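Paid Participants Wanted: Daily Water Intake Study

Peltham is looking for 48 adults to take part in a study of how much people drink during an ordinary work week. The study is run by Regula Gruber and Tobias Delacroix and begins in September.

You may apply if you are between 21 and 63, work at least four days a week, and are not on a diet that limits fluids. Shift workers are welcome -- we have had too few of them in earlier rounds. 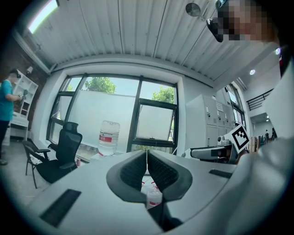 A water bottle with a red label band.

Participants keep a written log of everything they drink for 11 days. Tea, coffee, soup and juice all count. You will also come to our office twice, once to pick up the log and once to return it. Each visit takes less than an hour. No blood samples are taken.

Payment is $622, sent by check after the second visit. Parking is free. We do not cover travel costs.

To apply, write to Delia Buzatu at the Peltham front desk with your name, age, usual work hours and a daytime phone number. Please do not send medical records. If we have questions about your health, we will ask them by phone.

Current employees of Peltham and members of their households may not take part.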